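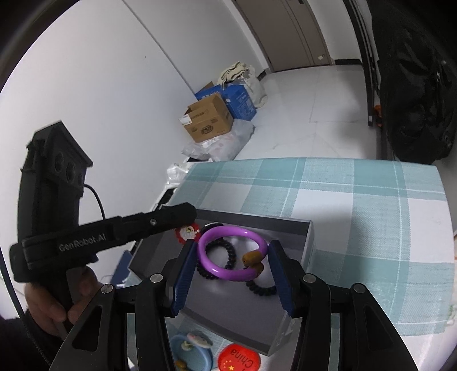 How do I get hair ties and bangle bands back into one box without them ending up in a knot again?

Put the stiff open rings in flat, keep the coiled ties from looping over each other, and give anything with a charm on it a corner of its own. The rest of this ticket is how I got there, after a couple of false starts.

Ticket: accessories box, tangling and lid trouble
Opened by: me, in November
Box: Kindell shallow tray, grey
Status: mostly sorted

What was going wrong

Every time I wanted one black coil, I got up to 22 things dangling off it. The charms were the worst – they hook into a coil and won't let go, and you stand there in the hall picking at them when you should be out of the door! I also had badges in with everything else, and badge pins plus hair elastic is a miserable mix.

What I tried first

I bought a Tuter drawer insert with tiny square pockets. Lovely thing, but far too deep for the tray, so the lid sat up like a badly packed suitcase. Back it went. Then I tried threading the coils on a ribbon, and that lasted two mornings (I only ever wanted the one in the middle).

What's working now

Tip the lot out on a tablecloth – small bits don't skate about the way they do on a bare table. The light blue ring and the purple one are the same sort, a loop with brownish rounded tips at the ends, so I treat them as a pair. Coils go back in the tray with the rings, and badges stay out until last.
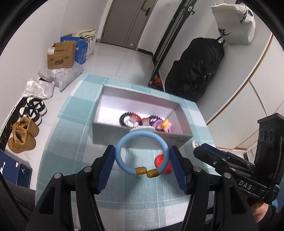
Still open

The lid catches on one of the charms if it's lying on its side. I've asked in the Hikton spares shop whether they do a slightly taller lid for this size and I'm waiting to hear. Until then I press the charm flat with a thumb before closing.

I'd also like a separate pouch for the badges. Leaving this open until the lid's sorted.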